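Submitting a Facilities Work Request

Staff Services, Musell Campus

Purpose of this page

Use the steps below to report a fault, request a repair, or ask for furniture to be moved in any building on the Musell campus. The same procedure applies to the Mahlangu Annex. Residents of Bresto House should use the residential form, which goes to a separate team.

Emergencies are not handled through the online form. For a gas smell, flooding, a person trapped in an elevator, or exposed wiring, leave the area and call extension 553 at any hour.

Before you begin

You will need:

Your staff number
The building name and room number
A cost code, if the request is for new work
The name of a contact person who will be on site when the crew arrives

Repairs to the building itself are paid for centrally and do not need a cost code. Building items include doors, windows, ceilings, plumbing, fixed lighting, and heating. Shelves, whiteboards, desks, extra outlets, and repainting at the request of a department are treated as new work. Any new work priced above $200 must be approved by the department head before it can be scheduled.

Step 1. Check for an existing request

Sign in to Fidimum with your staff number and open the Buildings tab. Select your building, then choose Open Requests. If the fault has already been reported, select Add My Name. You will receive the same updates as the person who reported it. Duplicate requests are merged by hand, and this slows the queue for everyone.

Step 2. Start a new request

Select New Request and choose a category from the list. If no category fits, choose General – the dispatcher will reassign it. Please do not choose Safety in order to have a routine job looked at sooner. Requests in that category are reviewed individually and will be moved back.

Step 3. Describe the problem

The description box accepts 95 words. State what is wrong, where it is in the room, and when it was first noticed. A useful entry might read: "Radiator under the north window leaks at the valve. Noticed at 8 a.m. Towel placed underneath. Room is used until 5 p.m."

Entries such as "heating broken" will be returned with a request for more information. If the problem comes and goes, say how often. If a previous repair has failed, enter the earlier request number in the box marked Related Work.

Step 4. Set access times

Choose at least two time periods when the crew may enter. Crews work from 7 a.m. to 4 p.m. Laboratories, counseling rooms, and records storage always require an escort, and the contact person must be present for the whole visit.

Step 5. Add attachments

Attachments are optional. Floor plans, photographs, and supplier quotations may be added at this stage, up to 11 files for each request. Wait until each file name turns from gray to black before adding the next one.

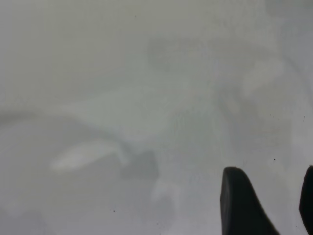

Quotations should be no more than a month old and must show the delivery charge on a separate line. Files cannot be removed after the request has been sent, so check that they contain no personal or student information.

Step 6. Review and submit

Read the summary page, correct any errors with the Edit link, and select Submit. A request number will be sent to your work email. Keep this number, as the service desk cannot search by name.

After you submit

Routine requests are assigned within two working days. Response times are longer in August, when classrooms are being prepared for the new term and most painting is carried out.

To cancel a request, open it and select Withdraw. Once a crew has been assigned, cancellation must be made by telephone.

Questions about cost codes should be sent to your department office. Questions about this procedure may be addressed to Wim Wuyts, Facilities Service Desk, Room 11, ground floor of the Mahlangu Annex.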